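# What I'd buy first (and what I'd leave in the cart)

I've been promising this post since July, when Lawal Lawal forwarded me his equipment list with the subject line "please make this smaller." I love a spreadsheet. I love one even more when it has motors in it. So I printed the thing out, got a pen, and spent two very happy evenings crossing stuff off.

Some background for anyone new. Lawal runs Flurkeck, a small shop that wants to offer kitchen automation to places like staff canteens and assisted living homes. The work is putting things in microwaves, taking them out again, moving bread from a tray to a plate, wiping up. Boring to a person and wonderfully hard for a machine! The first customer is a site called Goltevis, with a little shared kitchen on every floor. I help with the planning side, meaning I nag people about lead times and get paid partly in lunch.

The original list had two full mobile robots on it, a spare set of grippers, a complete mock kitchen built by a cabinet firm, a workstation, a second workstation, and a line that just said "misc" with a number next to it that made me put my pen down for a minute. All of it was meant to be ordered in one go.

We're splitting it into stages. I want to write down how we got there while I still remember, partly for Ayuba Ackah, who is in the middle of the same exercise at Branholm and keeps emailing me very good questions.

## Start with what you'll use in the first month

My first rule is to ask what gets touched in the first month after delivery. If the answer is "well, nothing, but we'll need it eventually," it goes on the second page. Lawal hated this for a day and then got into it. Half the hardware on his list was waiting on software that didn't exist yet, and that software could be written and tested in simulation before anything with a power cord showed up.

So the first real money goes to computing. One workstation, a good one, with plenty of memory and a decent graphics card. I found a refurbished machine and set aside $1,358 for it. You can spend several times that very easily, and if you're training big models around the clock you may have to. We aren't. We're running one kitchen at a time and looking hard at what happens in it.

I also put $393 on the list for storage and a battery backup. Please don't skip the backup. I lost a weekend's worth of runs to a thunderstorm once and I'm still cross about it. 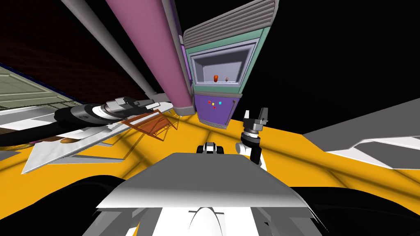 Simulation time is the cheapest thing on the whole list, and I'd like to see more shops budget for it as its own line with its own hours. It tells you so much about what to buy! Take reach. Flurkeck's kitchen has a microwave up above a yellow counter, with the little buttons on a purple panel under the opening, and from the robot's own viewpoint you get a real feel for how much stuff competes for the same stretch of countertop: one arm coming in from the left over a big white tray, a slatted wooden rack nearby, and that tall pink column running down to the counter with a gripper right by its base. I looked at that column for a long time. A post in the wrong spot can turn a simple reach into a very fussy one, and every site we visit has something like it. I'd much rather have that argument on a screen than after the cabinet firm has been paid.

Seeing it that way changed two lines on the list right away.

The first was the mock kitchen. Lawal had a quote from Briggs for a full fitted build — cabinets, worktop, a working sink, the lot. It was a lovely quote and the drawings were beautiful. But we don't know yet which layout matters, and you can move a simulated cabinet in less time than it takes to find a screwdriver. We've cut it back to a plain counter on lockable casters, a secondhand microwave and a shelf at an adjustable height. I've allowed $980 for that, including the casters, and I refuse to go cheap on casters. A counter that creeps across the floor when an arm leans on it will ruin your week.

The second was the cameras. The list had a single camera up high and nothing else. After watching a pile of simulated runs we want to be able to add a view from closer to the gripper too, so I've asked for mounts and cable routing to be quoted now, even though the extra cameras sit on page two. Cable routing is so much easier to pay for early. Ask anyone who has tried to thread a cable through a finished robot arm with a coat hanger (me, I have tried this).

## The robot question

Ayuba asked me straight out whether Branholm should buy one robot or two. I said one, and I'll say it again in bold if anyone wants me to.

Two robots sounds efficient. You picture one working while the other is being fixed. In a small shop you have the same few people looking after both, so what you really get is a second machine to keep updated, calibrated and insured, and a second patch of floor you can't use for anything else. Get one, learn its moods, then decide. Your second purchase will be so much smarter. It may well be a different model altogether.

Where I would spend extra is arms. If your tasks are kitchen tasks, get two arms on the one base if you can possibly afford it. So many jobs want one hand to hold and one hand to do: keeping a door open, steadying a tray, holding a container still while the other hand takes something out. You can cheat your way around it with one arm and clever fixtures, and people do very nice work like that, but then you're buying fixtures for every site.

Things to get in writing before you sign for a robot:

- Lead time, and what happens if it slips
- Price of replacement gripper fingers
- Who pays shipping both ways for a warranty repair
- Whether the simulation model of the robot comes with it, and in what file format
- How long software updates are included
- The size of the crate (measure your door!)

The simulation model is the one people forget to ask about. A robot that comes with a good, accurate model saves you weeks. If the vendor says "we can probably find you something," put a few weeks of somebody's time into your budget and see whether the price still looks friendly.

## The lines that always come in too small

Shipping. Always shipping. Electrical work comes next, especially if your space is rented and you need permission to add an outlet. Then floor space, and I don't mean just the footprint of the machine. You need room to walk behind it, somewhere to stand with the stop button, and a bench that isn't also the lunch table. At Flurkeck the bench is the lunch table. We're working on it.

Consumables too. For kitchen work you will go through a shocking amount of bread. Real bread goes stale and crumbles, and it behaves differently from one end of the loaf to the other, which is exactly why you want to practice on it. Fake food is great for repeat runs and I'd get a box of it as well. Put both down as a monthly cost so you don't have to ask for money every time somebody runs to the store.

And people's hours. I write these right beside the hardware now, on the same page, in the same font. Setting up a robot is work. Writing down what went wrong is work. If the hours are hidden in another budget, the equipment looks cheap and everyone feels behind from the first morning.

## Where the list stands now

Page one is the workstation, the storage and backup, simulation hours, and the rolling counter. Page two is the robot, with a deposit only when the simulated runs reach a success rate that Lawal and I have both written down separately and are going to compare over coffee. (I suspect mine is higher. I'm mean like that.) Page three has the extra cameras, spare fingers and the fancy Briggs kitchen, which I secretly hope we get to build someday because those drawings really were gorgeous.

"Misc" is still there. It has shrunk a lot, and Lawal now has to tell me what's in it.

Ayuba, I owe you the blank version of the spreadsheet. I'm stripping our prices out of it tonight and will send it over as soon as the formulas stop yelling at me. If anybody else wants a copy, leave a comment, and tell me what I've left off. I already know I forgot the fire extinguisher.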